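Grodmont推出Rovholm系列旧橡木地板，首批4,000平方米本周六开始接受预订

木地板及旧木材供应商Grodmont宣布，旗下Rovholm系列旧橡木地板正式上市。该系列全部取材于拆除的农用谷仓和磨坊建筑，由Kalniņš锯木厂负责拆钉、分选和开板，由Brultmont完成干燥平衡、铣槽和表面处理。首批供货量为4,000平方米，本周六上午起接受经销商和设计单位预订，零售客户可通过各地授权门店登记。

Rovholm是Grodmont第一次以固定规格供应旧橡木地板。此前公司销售的旧橡木多为不定宽毛料，按立方计价，由客户自行加工，损耗率事先难以估算，施工单位在报价时往往要预留较大余量。新系列统一为142毫米面宽，四边企口，同一批次内长度混装，每箱附有一张料单，注明该箱木料的来源建筑类型、原构件部位和分级结果。

“客户来问旧橡木，最常见的问题是能不能给一个准确的到场面积。以前我们给不了，只能说大概要多备多少。”Grodmont产品负责人Albane Fleury表示，“把宽度定下来以后，加工的难度转到了我们这一边，现场的工作简单了很多。”

原料与来源

Rovholm所用木料为欧洲白橡，主要来自梁、檩、楼板搁栅和厚墙板。这类构件在建筑中长期处于通风干燥的环境，心材颜色由表及里逐渐加深，锯开后呈蜜棕至烟褐色，同一根梁上靠近屋面的一侧通常比朝室内的一侧偏灰。旧构件上常见的榫眼、铁钉孔周围的蓝黑色晕染、干缩裂和早年虫道，在分级时根据大小和位置分别处理，不影响结构的予以保留。

所有构件在拆除前由Kalniņš的验料员到现场做记录，逐根编号，编号随木料进入锯木厂，一直保留到开板完成。受潮腐朽的梁端、涂过沥青或焦油的构件、曾长期接触牲畜粪尿的底层木料不予收购。外表有旧漆的木料单独堆放，经检测确认可以安全处理后才进入下一道工序，未通过检测的退回拆除方，由其按当地规定处置。

木料到厂后先刷洗除尘，再用金属探测器逐面检查。旧橡木中的单宁与铁接触后会形成深色斑痕，铁件有时已锈断在木材内部，外表看不出来，探测不彻底会直接损坏锯条。Kalniņš为此在开锯前设置了两道金属检查，第一道在清洗之后，第二道在粗刨之后。粗刨会去掉表层，使较深的断钉进入探测范围。
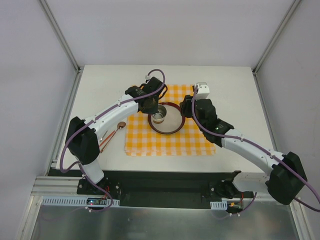
开板采用卧式带锯，先取厚板，静置后再剖成地板坯料。静置的时间视构件原来的厚度而定，截面较大的主梁内部含水率往往高于外层，急于剖薄容易引起翘曲。坯料按纹理分为径切和弦切两类，混合装箱的比例由订单决定，订货时未作说明的按混切供应。

干燥与铣型

坯料运抵Brultmont后进入低温干燥窑。旧木材虽然已经存放多年，但在室外料场和运输途中会重新吸湿，不经过窑干直接铺装，采暖季一到就会出现明显的缝隙。Brultmont采用较缓的升温曲线，出窑后在恒湿车间内平衡，逐托抽检含水率，合格后才进入四面刨和企口线。窑内的升温过程同时用于杀灭木材中可能残留的活虫和虫卵，料单上会注明该批次已完成热处理。

Rovholm分为实木和三层复合两种结构。实木板适合龙骨铺装或钉装，复合板以旧橡木为面层，背层和芯层采用新材，适合胶粘铺装以及低温地暖环境。两种结构的面宽和企口尺寸一致，同一住宅内可以在不同房间分别使用，过渡处不需要另配压条。公司提醒，地暖用户应选择复合结构，并遵守随箱说明书中的表面温度限制；实木结构用于地暖的，不在质保范围之内。

Brultmont生产线为该系列更换了铣刀组。旧橡木硬度不均，节疤和钉孔周围的纹理方向变化大，常规刀具容易在企口边缘造成崩茬。更换刀组并降低进料速度之后，企口的成品率有所提高，产量则相应下降，这也是首批供货数量有限的主要原因。

表面与分级

系列提供两种表面。第一种为原锯面轻刷，保留旧构件外露面的色泽和部分锯痕，只用软钢丝刷去掉松散的纤维，手感略有起伏。第二种为新刨面，表层刨去，露出内部的蜜棕色木纹，钉孔和矿物线清晰可见，板面平整，适合厨房、餐厅以及需要经常拖动椅子的房间。

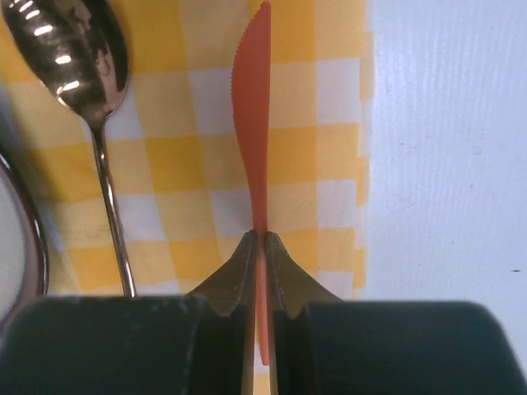
两种表面均可选择出厂上油或素板交货。出厂上油使用植物硬质油，哑光，颜色会比素板略深。素板需在铺装后由施工方自行砂光和涂饰，公司建议在大面积施工之前先用余料做样，旧橡木单宁含量高，水性产品和部分含碱的清洁剂会使颜色明显变暗，必要时应先涂隔离底油。

分级方面，Rovholm不沿用新材的分级方式，而是按旧痕的多少分为“静”与“野”两级。“静”级允许少量填补后的小钉孔和细裂，不允许榫眼和贯通裂；“野”级允许榫眼补块、较大的黑色晕染和开放裂，裂缝是否填补由客户在下单时注明。补块一律使用同批旧橡木，顺纹镶嵌。两级均不作染色处理，公司也不接受为调整色差而提出的染色订单。

Albane Fleury表示，分级名称在内部讨论了很久。“我们不想用‘一级’‘二级’，那样写，客户会以为‘野’级是次品。两个等级用的是同一批梁，加工的工时也差不多，‘野’级补块多的时候反而更费工。”

样板与展示

即日起，授权门店陆续更换陈列。每家门店将收到一组大尺寸样板，包括两种表面、两个等级，以及上油和未上油的对比板。旧橡木在小块色卡上很难反映整体效果，公司要求门店以拼装好的板面接待客户，不再单独发放单片小样。设计单位如需在项目现场比对，可申请借用样板箱，归还时应保持板面清洁，不要粘贴胶带。

餐厅和开放式厨房是Rovholm主要面向的空间之一。公司在门店资料中加入了一份使用建议，内容包括餐桌下方地毯的选用、椅脚垫的更换周期、食物油渍的处理方法等。油饰面上的油渍应先用吸水纸吸去，再用中性皂液擦洗，待完全干透后局部补油；红酒、醋和柠檬汁留下的痕迹如已渗入木纹，可用细百洁垫顺纹轻磨后补油，不宜使用含氯或含氨的产品。

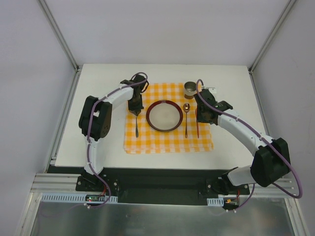 格纹餐垫上的圆盘与刀、叉、勺。

铺装要求

Rovholm对基层的要求与同类实木及复合地板相同，基层应平整、干燥、牢固，新浇水泥基层须完成养护并测定含水率。地板应提前运入铺装房间，连同包装平放，使其适应室内湿度，房间内的抹灰、涂料等湿作业须在此之前全部完成。开箱后应将数箱板材混合使用，按长度和颜色先行排布，避免同一根梁剖出的板集中在一处。

旧橡木的长度分布受原构件所限，短板比例高于新材。公司不建议用于人字拼和鱼骨拼，这类拼法需要大量等长板，会造成较多浪费。直铺时相邻两排的端头应错开，靠墙处按说明书留出伸缩缝。每箱料单上的批次号应在铺装完成后保存，日后需要补板时，门店将凭批次号优先匹配来源相近的木料，但不能保证颜色完全一致。

对于装修中需要同时更换踢脚线和楼梯踏板的客户，Grodmont提供同源的踢脚线和收口条，随地板一并订购。楼梯踏板需按图加工，由Brultmont单独报价，交货时间长于地板。首批订单中，踏板加工只接受直跑楼梯，旋转楼梯和弧形踏步暂不受理。

供货与预订

首批4,000平方米中，实木与复合结构按经销商的预订情况分配，原锯面的数量少于新刨面。同一根旧构件只有外侧几片能够保留原始表面，这一比例无法通过增加产量改变。需要大面积原锯面的项目，建议在设计阶段即与门店联系，由公司确认可供数量后再行定稿。

预订按收到定金的先后顺序排产。订单确认后，客户会收到分级样照和批次说明，如对“野”级板面的裂缝和补块有特殊要求，应在排产之前书面提出。已按客户要求完成填补或上油的地板，不接受因颜色或纹理差异提出的退货。运输中造成的企口破损，请在签收时注明并保留外包装，由门店负责更换。

第二批木料的拆除和编号工作已经开始，来源以磨坊楼板和谷仓主梁为主，供货数量将在验料结束后公布。Kalniņš目前只接收事先登记的拆除项目，有旧橡木构件待处理的业主和拆除单位，可向Grodmont原料部提交建筑照片、构件尺寸和所在地，由验料员答复是否安排到场查看。照片中最好包含梁端和有铁件的部位。

Albane Fleury将在周六的经销商说明会上介绍分级标准和订货流程，说明会于上午在Grodmont总部展厅举行，已登记的经销商凭邀请函入场，无法到场的可在会后向区域代表索取订货表和铺装手册。

关于Grodmont

Grodmont从事旧木材收购、加工和销售，产品包括旧橡木与旧榆木毛料、地板、墙板及装饰梁，客户以住宅设计单位、修缮工程公司和木制品作坊为主。Rovholm为Grodmont旗下地板系列名称。

媒体与样板垂询请联系Grodmont新闻与市场部。产品图片、分级说明和铺装手册可向该部门索取，转载时请注明来源。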